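Search this blog Go

Home Rooms Kitchen Archive About

The fridge corner and the white desk

August 2023

I've been rearranging since July and I'm so happy with it! The tall silver fridge finally has its corner – I moved it 4 times – and the desk top still needs a good wipe.

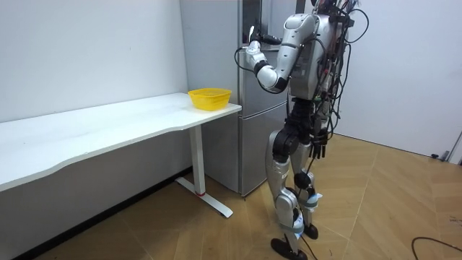
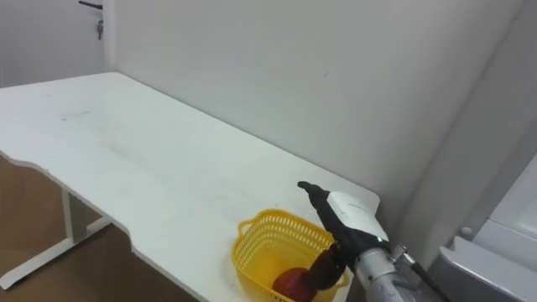 Next up is a shelf for the jars (I've got more than 12 now!), and then I'm painting the stools. Green, I think – or maybe a really loud orange!

Recent posts
My Flida shelf, one year on
Lunch for 110
Sorting the spice drawer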